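Stop buying new throws every fall

October again and the emails have started. Cozy season. Layer up. Up to 80 percent off at Lockwood, which is always up to and never the one you want. I have bought into this for years so I'm not preaching from a clean house, I'm preaching from a house with too many blankets in it.

My problem with it is pretty simple. A blanket is one of the few things you own that should outlast your couch. My grandmother had two for the whole living room. Two! They got aired on the balcony, mended at the hem, and fought over when the heating went. Now a throw is decor. It has a color of the year. You're supposed to swap it out with the cushions, and then what - into the closet, on top of last year's.
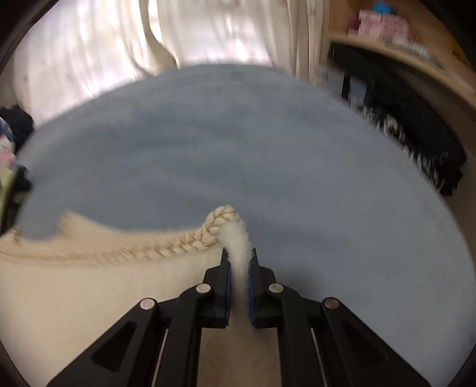 Cream fleece on a blue-gray cover.

Fleece is the worst for this becuase it's so cheap and so nice for the first month. Then it pills. Then you wash it too hot and it goes flat and a bit crunchy and you tell yourself the dog can have it. We don't have a dog.

I looked up what I'd spent. Took me an evening of scrolling old receipts, not a fun evening. 526 dollars on throws and blankets since we moved to this apartment, most of it at Lockwood, a chunk at Trandow. For 400 I could have had one really good wool one, and another 126 left for, I don't know, turning up the thermostat.

And yes, I know. Not everybody has 400 dollars for a blanket. Fair. But plenty of people have 40 dollars ten times over without noticing, and that is how the stores like it. The secondhand shops are full of decent stuff too. Heavy, ugly, plaid. Buy the plaid.

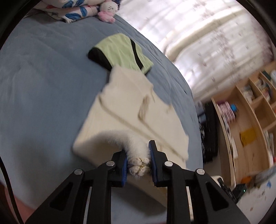

Cream knitted cloth on a pale blue-gray bedspread.

Text by Luminița Jitaru, columnist, Home and Money

Care labels are the other half of it. Half the knits I own say dry clean only, for a thing that lives where people eat toast. If a company can't sell me a blanket that survives a bathroom sink and some mild soap then it is selling me a scarf for furniture. Put the washing instructions on the front of the packaging, in big type, next to the price. Say how many washes it was tested for too. If the answer is 200, great, brag about it. If there's no answer I'd like to know that as well.

Mending is dull, I won't pretend otherwise. Blanket stitch is called that for a reason though and a child can learn it in an afternoon. I did a whole edge last winter during a phone call with my sister. Crooked. Still holding.

So this year, no new ones. The closet gets emptied, the good ones get washed and used, the rest go to whoever will have them. And I've unsubscribed from Lockwood, twice, so we'll see if they noticd.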